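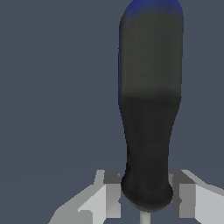 A screwdriver with a blue-ended handle and a dark gray grip.

Public Libraries Should Lend Tools, and Towns Should Pay for It

By Ratih Mangundap

The town of Widwood spends more on the upkeep of its library parking lot than on everything patrons may borrow that is not a book, a disc or a magazine. The library board will take up its lending policy again in August. It should use that meeting to establish a permanent tool collection, funded from the general budget and open to every cardholder.

The case rests first on what a library is for. Residents long ago agreed to own certain things in common so that a household's income would not decide who could use them. The principle was applied to books when books were costly. A decent cordless drill, a pipe wrench or a tile cutter is costly today to a family that needs it for one afternoon. Most such tools spend their lives in a drawer or on a garage shelf.

Neighboring Melitau has already acted. Its branch opened a tool room with 135 items and a single part-time clerk. In the first year it recorded 1,929 loans. Of the tools lent, 13 were never returned, a loss the branch covered from its ordinary replacement fund. Those figures do not describe a reckless experiment. 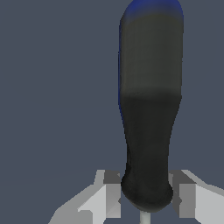
The Question of Liability

Opponents on the Widwood board have raised the matter of injury. It is a fair concern and deserves a direct answer. Melitau requires each borrower to sign a waiver, lends no chain saws or nail guns, and inspects every item on return. Its insurer accepted those terms. Widwood could adopt the same rules word for word.

A second objection holds that lending harms local merchants. Members of the Didora Street business association made this argument at the spring hearing, and their worry should be treated with respect. Yet a resident who borrows a sander must still buy sandpaper, stain, brushes and lumber. Hamann Hardware, two blocks from the Melitau branch, now keeps the library's tool list at its front counter.

The third objection is cost, and here the board should be candid with the public. A collection requires shelving, repair and staff hours. Donations will help at the start, but a service that depends on donated goods will decline as those goods wear out. A modest annual line in the budget is the proper remedy. The board may also wish to set a deposit for its most expensive items, provided that the deposit is waived for households that cannot meet it.
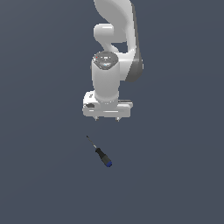 A white robotic arm against a dark gray background.

More than 300 residents have signed the petition now before the board. They have asked for a vote on the full proposal, including its funding, and the board should schedule one before the fall budget is closed.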